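Graven hand gripper kit, reviewed after a term of robotics club

Posted 2024-11-14, Avside Robotics Club parent blog

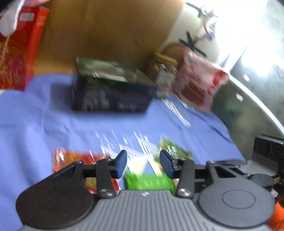
What we bought and why

One Graven hand-held gripper, school pack, $547 with the spare pads. Came out of the club's grant money so I promised a write up. Writing this between pickup and dinner so forgive the typos.

Our club is 16 kids, years 7 to 9. Project this term is called Tiongson (long story, a street name). Idea is the kids pick up everyday packaged stuff by hand with the gripper, record it, then see if they can sort out which grips work on what. They set it all out on a blue cloth. Packets, boxes, shiny wrap, whatever comes from home.

Build

Solid. Grey ribbed body, screws you can get at with an ordinary driver. That matters with year sevens. Ours got dropped on concrete in week two and the only damage was a scuff. Linkages still move evenly on both sides, no slop that I can feel.

The screws do work loose though. Check them every session. We put it on the pack-up list after one went missing under the bench for a fortnight.

The pads

Blue ones, best part of the kit. Enough give to hold a chip packet without crushing the lot. Cardboard boxes no worries. Shiny plastic is harder, the thin slippery wrap especially, kids have to come in from the side and go slow. Dust kills the grip so wipe them with a damp cloth. Don't use the alcohol wipes, we did and one pad went a bit chalky.

Spares are in the pack but the instructions for swapping them are one tiny drawing. Took me three goes. One of the year 8s got it first time, of course.

Using it with kids

Comfortable enough for an adult. Smaller hands get tired, so we swap every 11 tries and nobody complains much. Left handers managed fine.

Biggest problem is speed. They wave it about like a sword and the recording is all blur, half of it no use at all. Manual says move smoothly and leaves it there. What worked for us was counting out loud, one two three to reach, one two three to close. Sounds silly. The recordings got a lot better once we started.

Other thing, reflections. Glossy packets under the hall lights come up with big white streaks. We turned off the row of lights nearest the table and that helped a bit. If your room has blinds, use them.

Target for the term was 300 good grabs. We're not there yet, should be by December if we stop losing sessions to sport.

Software

Meh. Install was easy enough on the club laptop, naming files is painful. No way to rename a batch that I could find. You end up with a folder of numbers and a kid with an exercise book writing down which was which. Truvano, who sold it to us, said an update is coming. Didn't say when.

Compared to the old one

We had a cheap plastic claw before this, the sort you pick up litter with, with a phone taped on. Cost next to nothing and the kids loved it, but the tape slipped and no two recordings lined up. For a one-day workshop I'd still use that. For a whole term, no.

Good

Tough. Pads are great. Ordinary screws. Truvano answered the phone.

Not so good

Price. Software. Skimpy instructions. No case!! At that price I expected a case. Ours lives in a fishing tackle box with a towel in it.

Would I buy it again

Yes, one more if the grant comes through, becuase with a single gripper most of the group is waiting around at any given time. We've got them logging and setting up the next lot of packets while they wait, works ok for the older ones, less so for the year 7s.

Four stars out of five. Would be four and a half with a case.

If you run a club near Avside and want a go before spending the money, leave a comment and we'll sort out a time. Bring your own packets, the kids ate most of ours.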